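The Second Week at Nillura

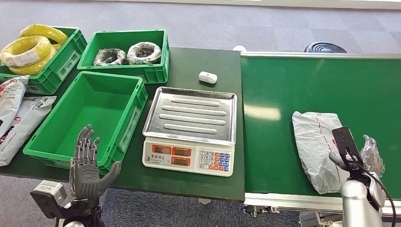 Two coils of yellow wire in a green crate.

The actor came to Nillura in the slow part of June, when the pool bar closed at six and half of the upper floor was shut for painting. He had booked under his mother's last name. The front desk had known who he was since the deposit cleared.

I wrote the hotel's news page then. It was one of my jobs, along with the menus and the signs that asked people to rinse their feet. The manager told me to get 400 words on him and a picture by the pool, and to be nice about it.

He played the harbor pilot in Terkemik, which my sister and I had watched twice through, the second time with the subtitles off. In the show he hardly spoke. He stood on the bridge of a ship and looked at weather. At breakfast he spoke a great deal, mostly to the woman who made the eggs. He wanted to know how long her drive was, what she paid for gas, and whether the road to Jilau still flooded.

"It floods," she said.

"It flooded when I was a kid," he said. "We came here every summer. There wasn't a hotel."

I wrote that down on a napkin. It was a good first line and I hadn't even introduced myself.

On the third day I found him on the beach stairs with his shoes in his hand. I told him who I was and what I needed. He moved over so I could sit.

"What do people usually say?" he asked.

"That they came to rest. That the people are warm. They like the sunsets and they plan to come back."

"You can put that."

"Did you come to rest?"

He looked at the water for a while, the way he did on the show. It occurred to me that maybe it wasn't acting.

"My father had a boat at Jilau," he said. "A man there wrote to say it's still in the shed. He wants the shed back."

The next morning he asked the desk for a car, and the desk gave him me, because the driver was at the dentist. We took the hotel van. The road had not flooded. He had the window down the whole way and didn't say much until we passed the Issahaku store, when he asked me to stop. He bought a flashlight, a bag of oranges and a can of oil. The boy at the register charged him full price and didn't look up.

The shed was behind a row of houses, with a padlock that needed the oil. The boat was smaller than he had told me it would be. The paint had gone to powder and somebody had stacked window screens in it. He took the screens out one at a time and leaned them on the wall. Then he got in and sat down on the middle seat, on the dirt floor of the shed, with his knees up near his chest.

I had the camera around my neck. The light from the door was on one side of his face. It would have been the best picture ever run on the news page, and I knew that, and I also knew the manager would have sold it by dinner.

"Go ahead," he said. "I don't mind."

I took one.

The man who owned the shed came over with his dog, and they talked about the price of having it hauled. It was more than the boat was worth. The actor said to let it go to whoever wanted it. The man said his nephew might. They shook hands. The dog got into the boat after he got out of it, and we ate the oranges standing up.

Driving back, he asked what I was going to write.

"That you came to rest," I said.

"And the sunsets."

"I'll put in the sunsets."

He did the pool picture that afternoon, in a white shirt, with a drink that had been mixed for the picture and tasted like sink water. He signed a menu for the egg woman. I wrote the 400 words in an hour and the manager changed one of them, from "quiet" to "exclusive."

He stayed four more days. I saw him mornings, down on the stairs, and we said hello.

The other picture I printed at the drugstore and left in an envelope at the desk the night before he checked out. The envelope was gone in the morning. So was he, on the early van, and there was a box of oranges on my chair with the Issahaku price sticker still on the side.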